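Home | Working papers | Domestic Order Series
2019-02-10, by Albertina Calado and Rui Neves

4.2 Folding as evidence of tidiness

Much of the literature on household order treats a folded garment as a sign that a room has been dealt with. Šimkus goes furthest, scoring any bedroom with folded clothing as "settled". We doubt this. In the Millascombe survey, 416 bedrooms were scored on his scale, and the two coders (Meireles and Marinho) disagreed most often over rooms where clothes had been folded and then left on the bed.

The trouble is easy to state. A fold shows that somebody handled the garment. It does not show that the garment has been sorted, that it is clean, or that it has a drawer to go to. Pyjamas are the worst case, as many people fold them on or near the pillow every morning and would be puzzled to hear it called tidying. Room 18 gives a fair idea of what the coders faced (Figure 7). 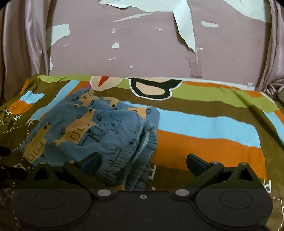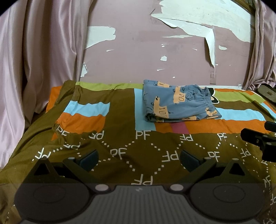

Figure 7. Room 18, two views. Folded clothing on a patterned bedsheet, with satiny curtains and a peeling mauve-pink wall behind.

Meireles scored the room as settled on the strength of the fold. Marinho marked it down, and when pressed he admitted that the wall had swayed him. Neither reading is safe. Large pale patches where the surface has come away tell us about the upkeep of the building, over which a tenant may have little say, and the scale was never meant to measure that. The matching pillowcase and sheet in the second view could be taken as a sign of care, or simply of how bedding is sold.

We are therefore not persuaded that the Šimkus scale separates tidying from habit. The later Remside version adds an item for "garments at rest", but its wording is so loose that our coders applied it to nearly everything made of cloth. Until the item is rewritten, we report folding on its own and leave it out of the room totals.

Contact: Domestic Order Series, Terasgate | © The authors | Back to top
This site uses cookies. Accept | Settings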